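Notebook, teleop cell 2, Barnthorpe
Monday, 09.40
Task: bottle carrier, pick by the handle and move to the tray side

Carried on from last week's list. The leader arm was re-zeroed before starting and the grip scale left at 400. The Rirna logger was set to write wrist camera, joint angles and grip command together. The old Clesov script is still on the machine but should not be used, as it drops the grip channel when the disk is busy.

First batch was poor. I was coming in too steeply and closing on the straight wires below the coil, so the carrier swung as soon as it left the cloth. Discarded 3 demonstrations and moved the approach point higher. The coil is the only part worth gripping. The wires fan out below it to the rings round the bottles, and any sideways push at that level turns the whole thing.

Second point: slow down for the last part of the descent. At normal leader scaling my hand tremor shows up plainly in the joint trace. Halving the scale with the foot switch cured most of it. Lūse mode (wrist roll locked) also helps, but must be released before the set-down or the arm takes a long way round.

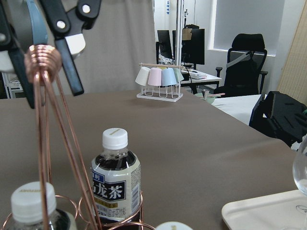 Settings for the next batch

Leader scale: half below the approach height, full elsewhere.
Grip command: ramp over 400 ms, no step closes.
Hold after closing: about 1,000 ms before lifting. Shorter holds gave the trainer no clear boundary between grasp and lift.
Episode limit: 2,000 steps. Anything longer is a failed attempt and gets tagged as such, not trimmed.
Mug rack: leave it where it is for this batch. Vary its position in the next one.

To do

Check the clock offset between the wrist camera and the leader arm. The grip trace seems to lead the video slightly, and I have not measured it.
Write the re-zero procedure on the cell sheet. Two versions are in use at present and they do not agree on the wrist.
Ask for a second foot switch.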